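# Wasserkefir ansetzen: so klappt's in der kleinen Küche

Stand: 30 Dec 2020

Seit ich im Mai meine ersten Kristalle von Ekaette Okoro geschenkt bekommen habe, steht bei mir immer ein Glas auf der Anrichte. Ich liebe das Zeug! Spritzig, leicht säuerlich, und mit jeder Trockenfrucht schmeckt es ein bisschen anders. Die Mengen unten sind für ein großes Gurkenglas mit 3000 ml gedacht, ihr könnt aber problemlos alles halbieren.

## Ihr braucht

- 2 Liter Leitungswasser
- 120 g Rohrohrzucker
- 60 g Kefirkristalle, gut abgetropft
- 4 getrocknete Feigen (ungeschwefelt!)
- eine halbe Bio-Zitrone in Scheiben
- ein Plastiksieb, ein sauberes Tuch und ein Gummiband

## Ansetzen

1. Den Zucker im Wasser auflösen. Mit einem kleinen Teil warmem Wasser geht das schneller, danach mit kaltem auffüllen.
2. Warten, bis alles Zimmertemperatur hat. Wirklich warten, zu heißes Wasser nehmen die Kristalle übel.
3. Kristalle, Feigen und Zitrone dazugeben.
4. Tuch drüber, Gummiband drum, weg von der Sonne.

Jetzt dürft ihr zwei Tage lang zuschauen, und das ist fast das Schönste daran. Erst passiert gar nichts, dann steigen die ersten Bläschen auf, und irgendwann schwimmen die Feigen oben. Bei uns in Flusau ist das Wasser ziemlich hart, da geht es flott. Omid Safavi wohnt in Wivberg, hat viel weicheres Wasser und gibt deshalb eine winzige Prise Natron dazu. Probiert es aus, wenn eure Kristalle träge wirken.
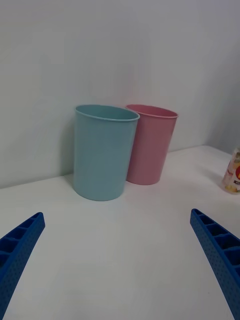
Ab dem zweiten Tag solltet ihr kosten. Noch sehr süß? Dann einen halben Tag stehen lassen und wieder probieren. Sobald es euch schmeckt, kommt alles durchs Sieb. Zitrone ausdrücken, Feigen aufessen oder in den Kompost, und die Kristalle unter kaltem Wasser abspülen. Danach könnt ihr gleich wieder ansetzen.

## Zweite Gärung

Für richtig viel Sprudel fülle ich den fertigen Kefir in Bügelflaschen, mit einem Schuss Traubensaft oder ein paar Scheiben Ingwer. Oben eine Handbreit Luft lassen! Dann bleiben die Flaschen einen Tag draußen, einmal kurz öffnen zum Entlüften, und ab in den Kühlschrank. Dort halten sie sich bis zu 4 Tage, bei uns sind sie meist vorher leer.

## Wenn etwas nicht stimmt

**Riecht streng:** Kristalle gut spülen und mit frischem Wasser und Zucker neu ansetzen. Den alten Ansatz wegschütten.

**Pelziger Belag obenauf:** Schimmel. Alles weg, auch die Kristalle, und das Glas auskochen.

**Kristalle wachsen nicht:** Andere Trockenfrüchte versuchen, Rosinen wirken oft Wunder.

Ein Hinweis noch: Ein bisschen Alkohol entsteht bei der Gärung immer, für Kinder ist das Getränk also nichts. Wer Kristalle übrig hat, verschenkt sie am besten in einem Schraubglas mit etwas Zuckerwasser, Deckel nur locker aufgelegt.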